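From: Bontu Assefa
To: laundry-floor list
Date: 2026-01-07
Subject: Re: Folding cells and the sorting table

> Does anyone have real experience with what happens to the
> sorting crew once the arms are in? Our manager at Giltex says
> all the jobs stay, but people here are nervous and I'd like to
> have something better than a shrug to give them.

Hello all, and thank you for asking this so plainly! We have had 2 arms at Breltudden since April, on the returned workwear line, and I was one of the nervous ones, so let me try to set down how it has gone for us (I'll ramble, you know me by now).

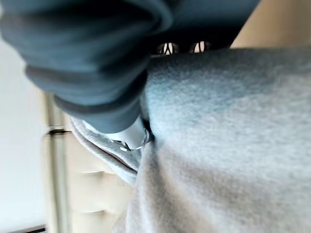
The job that changed most was mine. I used to pull pieces off the pile all shift long, and my shoulders knew it by lunch. Now the arm does the pulling and I look after what it struggles with, and the big struggle is layers. Put a dark garment up against light grey fleece, all bunched in thick folds, and the finger goes in right at the seam between the two and can come up with both. So we separate fleece from the rest before it gets to the arm. That was an idea from the floor, by the way, and Rovmont changed their loading instructions after we showed them.

Nobody was let go, but two people who retired weren't replaced, and I think your crew should hear that part too. The other thing is pay. We argued for a higher grade for whoever minds the arms, and got it after 76 days of back and forth. Please ask for that before the machines arrive, while they still need your goodwill!

I can send our training sheet to anyone who wants it. The folks at Avcı have a longer one, though theirs is mostly towels.

Warmly,
Bontu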